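Planning the Second Purchase

Capital requests for automation equipment tend to arrive with one number in them. The request submitted at the Stustport site of Weletti in the spring carried such a number, and it covered the arm, the controller and the delivery. It did not cover the hours of human demonstration that would be needed before the arm could do any work in the building.

The omission was corrected in a revised plan dated 4/3/18. Under the revised plan, the budget is divided into equipment, demonstration and upkeep, and each part is approved separately. Equipment remains the largest item. Demonstration, which had no line of its own before, now includes hand-held grippers, printed marker cubes, spare fingers and paid time for the staff who operate them.

Vitória Marinho, who drafted the revision, argues that the hand-held sets should be bought first. A pair of grippers can be taken to the cabinets, doors and shelves that an arm will later be asked to handle, and the tasks can be tried by a person before any floor space is committed. Tasks that prove awkward by hand may be dropped from the list. Wiping down locker doors stayed on it, as did folding towels and returning keys to their hooks. 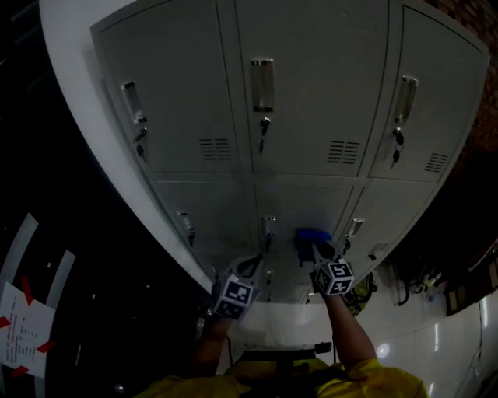
Daithí Mac Giolla takes a more cautious view, and said in May that a cheap first stage can make an expensive second stage look settled when it has not been properly examined. He would prefer that the quotation for the arm be obtained at the outset, with a fixed expiration date, so that both figures are before the people who must sign.

The site at Clidport has adopted a version of his proposal. There, a purchase of 6 hand-held sets was approved together with a ceiling for the arm, and the ceiling may not be raised during the trial period. The trial runs for 25 weeks. A review is held after week 9, when unspent demonstration funds may be moved to upkeep but may not be moved to equipment.

Upkeep deserves more attention than it usually receives. Gripper fingers wear, printed markers become scratched and must be replaced, and storage has to be found for every recording. Hayes, which supplies both sites, quotes replacement parts on a separate sheet that is easily overlooked when bids are compared. Clidport set aside $2000 for parts in the first year and requires written approval for anything beyond it.

Sites preparing a first request are advised to ask each supplier for the separate parts sheet together with the main quotation, and to enter staff time at its full hourly cost. The Stustport request will return for approval once the demonstration stage has been reviewed.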